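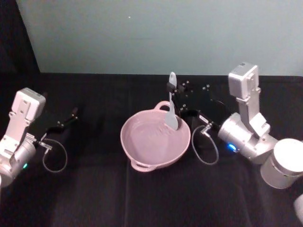 The manual for the stirring cell was 39 pages long, and Mattes Petersen had read every one of them on the bus from Skeltudville to Kandville, including the page that said it was intentionally left blank. He had underlined something on that one too, but the bus had hit a pothole and it was an accident.

Reuter met him at the door. Reuter owned the building, the cell, the bowl and the opinion that maintenance was a thing you did to people who asked for too much maintenance.

"It's scraping," Reuter said.

"Scraping what?"

"The bowl. It's supposed to stir."

Mattes put down his bag. The two arms stood on either side of the black cloth like in-laws at a christening. The right one did all the work. The left one was meant to hold the bowl by its handle, and according to the service log it had done so on 7 occasions, after which somebody had written "LEFT ARM RESTING" and underlined it with more conviction than Mattes had managed on the blank page.

"Who wrote this?"

"Hillix," said Reuter.

Hillix was the company that had sold him the cell. It had been bought by another company in December, and that one had put its phone number through to a recording of a flute.

Mattes asked for the recipe file. It called for 200 strokes of batter, clockwise, to be tasted by a human at the end. The human was Reuter. Most of the trouble, Mattes suspected, could be traced to that line, but he was not paid to suspect things about customers, so he got out his notebook and started where he always started, which was the cables.

Each gripper had its own, hanging down in a loop. A loop is a matter of taste. Too short and the wrist tugs at the connector every time it turns; too long and sooner or later it goes in the batter. Mattes nudged the left one with the blunt end of his pencil and watched it swing.

"Is that it?" said Reuter.

"That's the cable."

"I know it's the cable. Is it fixed?"

"It wasn't broken."

Reuter wrote this down. He had a notebook too, which Mattes considered a bad sign.

Next came the grip. An arm that takes a spatula too low has no room to lean it, and an arm that takes it too high waves it around like a conductor. Somebody at Hillix had taught this one a height, and somebody in this building had since swapped the spatula for a longer one. Mattes looked at Reuter. Reuter looked at the wall.

"It was on sale," Reuter said.

So the arm, which believed what it had been told, was pushing a long spatula as deep as it used to push a short one, and the bowl was getting the difference. Mattes almost felt sorry for it. He had once worked a whole summer for a man who gave directions that way.

He typed in the new length. He opened the right gripper, set the spatula in by hand, closed the gripper, didn't like it, and did it again. Then he brought the wrist down a little at a time with the bowl empty, and Reuter breathed on the back of his neck.

"Now it'll stir?"

"Now it'll touch the bottom and stop. Then I tell it to stop a bit sooner. Then it'll stir."

"And the left one?"

"The left one's next."
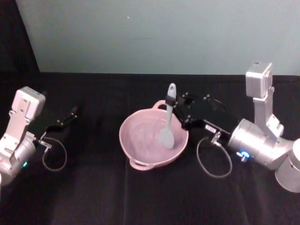 THE LEFT ARM

It took about an hour to find out what was wrong with the left arm, and the answer was a check box.

Under a menu called Preferences, under another called Other Preferences, there was a line that read "Allow idle arm to remain idle." It was ticked. Mattes unticked it. The software asked if he was sure. He said he was. It asked again, in a slightly smaller window.

"It could have worked this whole time?" said Reuter.

"It could have."

"I've been holding that bowl myself. Since spring."

Mattes entered the date on the service sheet, August 8, 2022, and under "Parts replaced" he wrote "none." Under "Time on site" he wrote 2 hours — he rounded up, on account of the breathing.

Reuter read the sheet twice. Then he went to find some flour, and came back, and asked whether there was a check box for the tasting.

"Page 31," said Mattes, and picked up his bag.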